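Eltach Peel and Stick Wall Covering, Brick Series

Home > Walls > Peel and Stick > Eltach Brick Series
Item 1201
In stock, ships from the Rivas warehouse
Page updated 2/2/23

Sold by the roll. Samples available, see below.

Quick version for people who don't want to read the whole page: self-adhesive, printed brick pattern, matte, wipes down with a damp cloth, comes off again if the wall under it was painted properly. Fits small rooms, alcoves, backs of shelving, closets, hobby corners, booths. Not for showers. Not for outdoors. Not for fresh paint, please, we get the same email every week.

Colors

Harbor (blue, pale grout)
Lagoon (teal-blue, pale grout)
Oat (off-white, gray grout)
Kiln (red-brown, gray grout)
Soot (charcoal, lighter charcoal grout)

Harbor and Lagoon are close. Very close on a phone screen. If you are matching a roll you already have up, order a sample of both first and hold them against the wall in daylight. Under warm bulbs Harbor goes greener and Lagoon goes grayer and you'll swear we sent the wrong one.

Kiln is back after being out since November. Same printing plate, new batch. Old batch is a hair darker. Don't mix them on one wall.

What's in the tube

One roll of covering, a felt-edge smoother, printed instructions (also as a download, link at the bottom of the page), and a small offcut for testing. Blade not included. Use a snap-off knife with a fresh blade, the kind with a metal guide. Scissors are fine for the rough cut and nothing else.

Before you start

Wall needs to be clean, smooth, dry. Wash with a little dish soap, rinse, leave it overnight. Fresh paint: wait 3 weeks, longer if the room is cold. Flat chalky paint is trouble, the adhesive grabs the chalk and lets go of the wall. Run the tape test. Press a strip of painters tape on, pull it off fast, look at the back. Powder on the tape means prime first.

Textured walls: light orange peel is usually ok. Anything heavier and the bumps show through the grout lines. Popcorn, no.

Panels, MDF, melamine, glass, sealed plywood all fine. Bare plywood needs a coat of primer. Cardboard and foam board work for displays and short-term stuff but you won't get the covering back off in one piece.

Hanging it

Start at the middle of the back wall, not in a corner. Corners are never straight. Draw a plumb line, hang the first strip to that, work outward both ways.

Peel only the top few inches of backing. Stick that down, check your line, then pull the backing from behind with one hand and smooth with the other. Center out. Bubbles: lift and redo if it's a big one, pin prick if it's small.

Matching: half-drop repeat, so every second strip shifts by one course. Line up the grout, not the brick faces. Grout is what the eye catches. Allow extra lengh on every strip for this, the calculator already does.

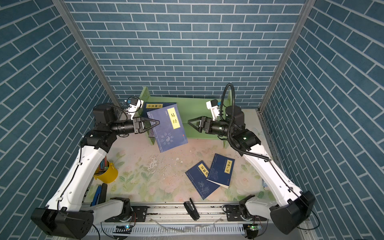

Inside corners are where most people lose the pattern. Don't wrap a full strip around. Measure into the corner top, middle and bottom, take the biggest number, add a sliver, cut. Turn the sliver onto the side wall, then start the next strip fresh on a new plumb line and overlap it. Courses should run level through the corner. If they don't, it's the first strip that's off and you'll need to go back to it. Sorry.

On side walls that angle out, same method, but dry-fit before you peel anything. Tape the strip up by its top edge and walk back a few steps.

Outside corners: wrap at least a hand's width, warm it gently with a hair dryer, press hard along the edge. Outside corners that get bumped by chairs or bags want a corner strip. We sell the Trirkel clear ones, item listed under Accessories.

Edges against posts, trim, window frames: leave it slightly long, push it into the joint with the smoother, cut along the joint. New blade for every few cuts. A dull blade drags and tears and the white core shows.

Outlets: power off at the breaker. Take the plate off, hang over the hole, cut an X, trim, plate back on.

Taking it down

Slowly, from a top corner, pulling back flat against itself. Warm it if it resists. Leftover adhesive comes off with soapy water, or rubbing alcohol on glass and melamine. Try alcohol on a hidden bit first if the wall is painted. Been up for years in direct sun? Expect some residue, take your time.

Care

Damp cloth, mild soap. No scouring pads, no bleach sprays. Pencil comes off with a white eraser. Marker mostly doesn't. Grease near a stove will stain the lighter colors, so keep Oat out of the kitchen or put a clear panel over it.

How much to order

Use the calculator. Put in the width of each wall separately, side walls too. Round up. Doors and windows: don't subtract them unless they're huge, you need the waste for matching. Order everything at once so it all comes from one batch, the batch number is stamped on the tube end and on the packing slip. If you run short, send us that number before reordering and we'll look on the shelf.

One spare roll is a good idea if there are kids or a dog. Store it standing up, in the tube, somewhere that isn't a hot garage.

Samples

Letter-size piece, real adhesive, real print. Limit 2 per color. Stick it up and leave it for a week before you decide. It's the cheapest way to find out whether your paint will hold.

Compare

Eltach Brick Series: printed, flat, removable, easiest to hang.
Norkero Relief: embossed, thicker, hides small dents, harder to cut around outlets, heavier on corners.
Norkero Liner: plain white underlayer for patchy or dark walls. Use it under Oat if your existing wall is a strong color, otherwise it can ghost through.

We get asked if Relief looks more real. From across a room, no difference. Up close yes, especially with a lamp to one side.

Returns

Unopened tubes, 60 days, you pay postage. Opened tubes, no, unless there's a print fault. Check every roll before cutting. Unroll it on the floor, look for streaks, color bands, a crushed end. Once it's cut we can't take it back. Photo of the fault plus the batch number gets you a replacement, usualy sent next working day.

Customer notes

"Did the back of a reading nook in Harbor. Took an afternoon, most of it on one corner. Looks great, would buy agian."

"Good product. The smoother that comes with it is a bit small, I used a wallpaper brush instead."

"Matched well on three walls out of four. Fourth wall was my fault, measured from the ceiling and the ceiling slopes."

"Smell when first unrolled, gone by the next morning with the window open."

"Came down clean from my rental after two years. Had one small patch where paint lifted, which was already flaking."

Questions we get

Can I paint over it? Technically yes with a bonding primer. It won't come off neatly afterward.

Can I go over old wallpaper? If it's vinyl and firmly stuck, you can try. Paper wallpaper, take it down first.

Bathroom? Powder room fine. Shower room, edges lift sooner or later.

Ceiling? People do it. Get a second person.

Furniture? Works well on flat drawer fronts and the backs of open bookcases. Wrap the edges or they'll catch.

Is the pattern to scale? Slightly smaller than a standard brick. It suits small rooms better that way.

Trade and bulk

Schools, shops, exhibition builders: orders over nearly any size we can do from one batch if you give us notice. Largest single-batch run so far was 444 rolls, so don't be shy. Email the trade desk, attention Lamduan Sitthichai, with color, wall sizes and the date you need it on site. Quotes good for a month. Pallet delivery needs someone there to sign.

Downloads
Hanging instructions
Batch lookup
Color card

Related items
Trirkel clear corner strip
Trirkel snap-off knife, metal guide
Norkero Liner, white
Seam roller, narrow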